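Nadley Household Tasks Working Group
Minutes, March meeting, 10:00 a.m.

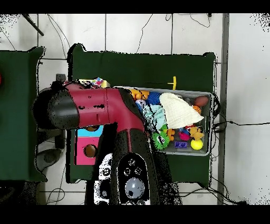

Present: Yasir Jafri (chair), Wissam Rizk, Žydrūnas Butkienė, Uldis Grigaitė (minutes)
Apologies: Định Sầm

1. Previous minutes
Approved with one correction. The Etby gripper quote in item 4 should read 3045, excluding shipping.

2. Toy sorting
W. Rizk reported on mixed-tray picking. The current log holds 300 attempts, 14 of them stopped by an operator. Balls and plush toys are to be scored separately from now on. Cloth lying over other items remains the hardest case, as the planner has no reliable way to decide whether to lift the cloth first or work around it. Ž. Butkienė asked that a cloth pick count as complete only when nothing else leaves the tray with it. Agreed.

3. Readiness for home use
Y. Jafri asked if tidying could be listed as a supported chore in the Flores report. W. Rizk was against: cycle time is well behind a person's, and an operator is still on hand for every run. U. Grigaitė considered sorting from a fixed tray supportable, with floor pickup left out. Wording to be "tray sorting, supervised." Laundry folding stays under "not ready."

4. Shop-floor kitting
Flultico has asked for the same test with small packaged parts. Their list runs to 328 part numbers. The group will accept a subset only, to be chosen by Flultico. No start until the scoring sheet is revised.

5. Actions
WR: split the toy log by object type.
ŽB: revise scoring sheet, including the cloth rule.
UG: draft the tray sorting paragraph for Flores.
YJ: reply to Flultico on the subset.
ĐS: confirm Etby delivery terms.

6. Other business
None. Meeting closed at 11:10 a.m.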